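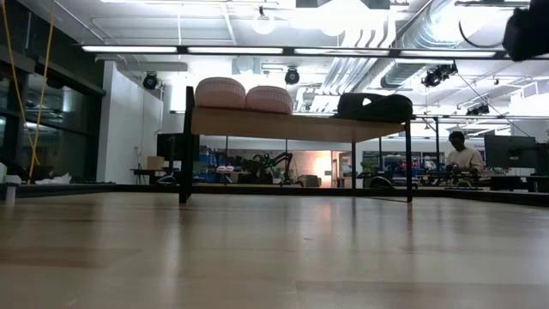
Workplace Safety Walk-Through: Open Work Area, Telville Building
Date: 22 May 2023
Inspected by: Mirela Pacheco
Area contact: Ertuğrul Sezer
Last full inspection: January

Mark each item OK, FIX or N/A. Every FIX needs a comment and the name of the person who will close it. Items marked FIX twice in a row go to the building office.

SECTION 1. TABLES AND BENCHES

1.1 Tabletops smooth, no splinters or raised grain
OK. Wiped a dry cloth along the front edges and nothing caught.

1.2 Dark edge strip on tables firmly attached
FIX. One strip lifts at the corner when you press on it. Glue and clamp overnight. E. Sezer.

1.3 Low bench stands level, does not rock
OK. Pushed down at both ends and in the middle.

1.4 Bench legs tight, bolts present
FIX. Legs are fine, one bolt at the right end turns by hand. Tighten and check again in a week. E. Sezer.

1.5 Space under bench kept clear
OK.

1.6 Bench not used as a step
FIX. Same comment as January. I saw a shoe print on the top. The step stool is in the supply closet and should be used for anything above shoulder height. Ertuğrul will remind both shifts.

SECTION 2. CUSHIONS AND SOFT ITEMS

2.1 Seat cushions and poufs clean, seams closed
OK. The pink ones are in good shape. Checked the undersides too.

2.2 Soft items kept off the floor in walking paths
OK. Cushions are kept on the bench when not in use. Please put them back there after meetings.

2.3 Soft items kept away from heaters and outlets
OK.

2.4 Nothing hanging over bench edges where it can be pulled down
FIX. The dark gray item at the right end lies over the edge. Push it back or store it. Whoever is last out.

2.5 Fire labels on soft furnishings readable
FIX. Could not find a label on one pouf. Bistard supplied them, so I have asked for a copy of the certificate. M. Pacheco.

SECTION 3. LIGHTING AND CEILING

3.1 Linear fluorescent lights working, no flicker
OK. Watched for a full minute with everything switched on.

3.2 Globe pendant secure, cord undamaged
OK. Looked at from the ladder.

3.3 Spotlights fastened to ceiling grid, safety cables fitted
FIX. Cable missing on one. Leave that light switched off until it is done. Bailly has the ceiling contract and has been called.

3.4 Light level on work surfaces at least 500 lux
OK. Lowest reading was above the limit.

3.5 Ventilation ducts and pipes, no drips, no loose brackets
OK. Some dust on the duct joints. Add to the next high cleaning.

SECTION 4. WALKWAYS AND EXITS

4.1 Route to exit clear
OK.

4.2 Extinguisher in place, gauge in the green
OK. Tag number 217.

4.3 First aid box complete
FIX. Short on large bandages. M. Pacheco will order.

4.4 Cleaning products closed and labeled
OK. The Urnex tub is back in the kitchen cabinet with its lid on.

COMMENTS

The bench bolt and the spotlight cable come first. Everything else can wait for the regular maintenance day. I will look at the open items again in 8 working days and initial them on this sheet.

Signed: M. Pacheco
Received: E. Sezer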